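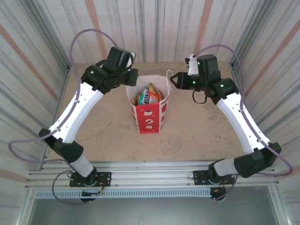

Balance is the ability to keep the body's weight over the area that supports it, or to bring it back there after it has moved. Every sport asks for it, and no two ask for it in quite the same way. A guard waiting for a dribbler, a goalkeeper facing a penalty and a wrestler at the whistle are all solving the same problem with different limits on how they may stand and what they have to do next. The basic terms apply to objects as well as people. The red and white gift bag on the table stands upright, and it will go on standing as long as a line dropped straight down from its center of mass lands inside the bottom of the bag. Tilt any standing object far enough and the line passes outside the base, and the object tips. An athlete follows the same rule, with one large difference: an athlete can move the base.

Chapter 4 dealt with forces acting on a body in one direction. We now turn to forces that make a body rotate, and to the positions athletes use to resist them or to take advantage of them. You will need the definition of torque from Section 4.3. If you skipped the worked problems at the end of that section, go back and do at least the first 2 before reading on.

By the end of the chapter you should be able to:

Define center of mass, line of gravity and base of support.
Estimate where the center of mass lies in a standing, crouching or leaning athlete.
Explain why a wide stance is stable in one direction and weak in another.
Describe the trade between stability and quickness in a defensive stance.
Choose and run a simple balance test with a team.

Key terms: center of mass, line of gravity, base of support, static balance, dynamic balance, sway, recovery step.

5.1 A Coach's Problem

Mamta Bhardwaj took over the women's basketball team at Podthorpe College in a season when it was losing games on defense. The players were fit and most of them were fast. On film, though, they were beaten again and again on the first step. Her assistants thought the players were reacting late. Bhardwaj went through 103 possessions in which an opponent had driven past the player guarding her, and stopped the film at the moment the dribbler started to go.

In most of them the defender had already begun to move in the correct direction. Her feet were the trouble. Some players stood so wide that they had to pull one foot in before they could push off it. Others stood nearly upright with their feet under their hips, and a light bump from the dribbler's shoulder was enough to send them backward. A third group leaned forward from the waist — the way many of them had been taught in high school — and had their weight so far over their toes that they could go forward and nowhere else.

Each of these is a different mistake, and each needs a different correction. A coach who tells all three groups to "get low" will help the second, do little for the first and may make the third worse. The rest of the chapter supplies what you need to tell them apart. We will return to the Podthorpe team in Section 5.6, where you will be asked to sort a set of stances yourself.

5.2 Center of Mass

The center of mass is the point at which a body's mass is evenly balanced in every direction. In an adult standing with arms at the sides it lies inside the pelvis, a little below the level of the navel. It isn't fixed to any part of the body. Raise both arms and it rises. Hold a medicine ball out in front and the center of mass of athlete and ball together shifts forward. A high jumper who arches over the bar can, for a moment, have a center of mass that lies outside the body altogether.

The line of gravity is a vertical line drawn down from the center of mass. In a still photograph you can estimate it with a ruler. In a moving athlete it has to be judged from one instant to the next, and coaches get better at this with practice.

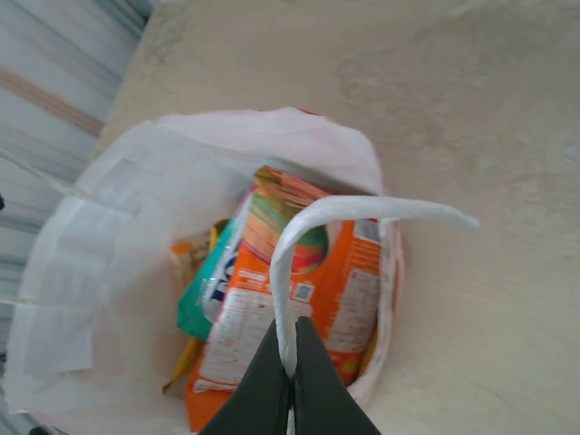 5.3 Base of Support

The base of support is the area enclosed by all the points where the body touches the ground. For a person standing on two feet, it includes both feet and the space between them. A sprinter in the blocks has a long base that takes in the hands. A gymnast on one foot has a base no larger than the part of the foot in contact with the beam.

Three things decide how hard it is to upset an athlete who is standing still. The first is the size of the base in the direction of the push. The second is the height of the center of mass. The third is how close the line of gravity lies to the edge of the base on the far side from the push. Body mass also plays a part, and we take it up in Section 5.4.

Activity 5A

Work with a partner on a gym floor or on grass. Stand with your feet together and have your partner press lightly on one shoulder from the side. Repeat with your feet 17 inches apart, then with one foot directly in front of the other. Write down the direction in which each position felt weakest. Change places and compare notes before you read Section 5.4.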